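How to store a plush blanket over the summer without the bad smell?

Posted by valberg_south, 28 April 2025

Good evening to all. Every year in February I buy or receive one more blanket, and in spring I must put them somewhere. Last year I used a plastic bag with a zipper, and in autumn the blanket smelled like an old cellar. I washed it 4 times. Now I want to try a cardboard box on top of the wardrobe. Is cardboard a good idea for a plush fabric, or will it be worse?
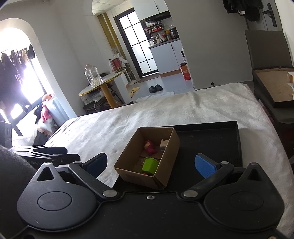

The blanket and the open box, on the bed.

My apartment is in Irnis, near the lake, so the air is quite humid.

Strebel

Cardboard is ok if the room is dry. Yours is not. Buy a cotton bag.

Lovesley

I do not fully agree with the answer before me. I have kept my winter things in cardboard for nine years, also in a humid town. The most important point is that the blanket must be completely dry before you fold it. After washing I leave mine for two days on a rack, even when it feels dry already to the hand. 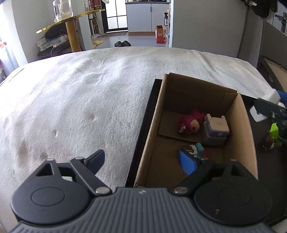 Then I put an old cotton sheet inside the box, so the fabric does not touch the cardboard, and I fold the blanket without pressing it. Plush becomes flat if you put heavy things on it. Please do not put the box against an outside wall or on the floor. In July I open it for one afternoon and close it again. For the smell you have now, try a half cup of white vinegar in the rinse, and no fabric softener.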